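Moving to a small town and keeping my job - talk me out of it?
Forum: Relocation and Rural Living
9 replies

plumjam_attic
Hello everyone, long-time reader and first-time poster, so please be gentle. My husband and I have been looking at houses in Lallville since last October and we've finally found one we love (big porch, old pear tree, a kitchen that gets the morning sun). The asking price is so far below what we'd pay here that I keep checking the listing for a typo. I'd be keeping my office job and working from the spare room. My sister thinks we'll be lonely and back in the city within a year. Has anyone here done it, and what do you wish you'd asked first?

tinroof_nel
Welcome! We moved to Pira nine years ago, population 454 at the time, and I would do it again tomorrow. Go and stay for a week before you sign anything, though, and I mean an ordinary week in bad weather. We rented a room over the feed store in February and learned more from that than from all our sunny Saturday drives put together. We found out which road floods and how early the grocery closes, and that the lady at the post office will know your business by lunch (she's a dear, and she watched our dog for us twice).

gravelroad59
I'm going to be the grump here. A week tells you very little. People are lovely to visitors. It took us three years in Iltitz before anyone asked us over for supper, and my wife cried a good deal that first winter. I'm not saying don't go, but your sister has a point and I wouldn't wave her off.

tinroof_nel
Three years! Oh, that makes me sad to read. Did you join anything? We went to the pancake breakfast our second Sunday and I came home with two phone numbers and a sourdough starter.

gravelroad59
We joined the choir and the garden club. Some towns are slow to warm up, that's all, and Iltitz is one of them. I've got good friends here now and I'd hate to leave them.

mossy_hatbox
Lots of sense from both of you, I think. My own two cents is about the working from home part, and I'm sorry in advance for going on. Before you fall any deeper in love with that porch, call and ask what internet service reaches that exact address. Ask about the house itself, too - the one across the road doesn't count! We were told our street was covered, and it was, right up to the neighbor's mailbox. Getting the line run down our drive cost us 1,000 dollars we had set aside for a stove. 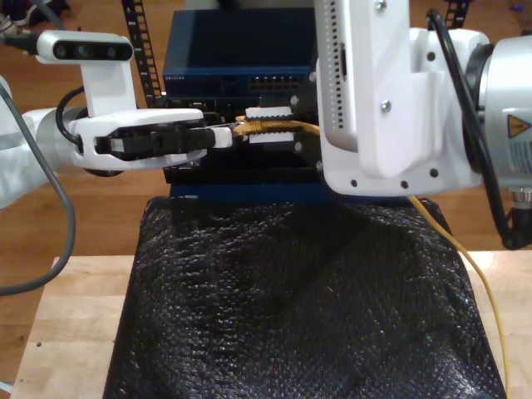

Anyway, we paid it, and we cooked on a camp burner and a slow cooker until spring, and I look back on it now as quite a cozy time. The other thing is your spare room. Does it have a door that shuts? Mine didn't, and I took every phone call for months with the washing machine going behind me.

plumjam_attic
This is all so helpful, thank you. The spare room does have a door, and I'm calling about the internet on Friday. Gravelroad, I read your post out loud to my husband and we had a long talk over it. We're going to book a week there and find out if there's a choir.

cuervo_bound
Chiming in from Cuervo to say don't forget the doctor and the dentist! We drive 59 miles each way for a cleaning. You get used to it, and we make a day of it and have pie, but it was a shock at first.

gravelroad59
Seconding the dentist. And have somebody look at the roof before you get attached to the pear tree.

plumjam_attic
Too late on the tree, I'm afraid, but I'll ask about the roof.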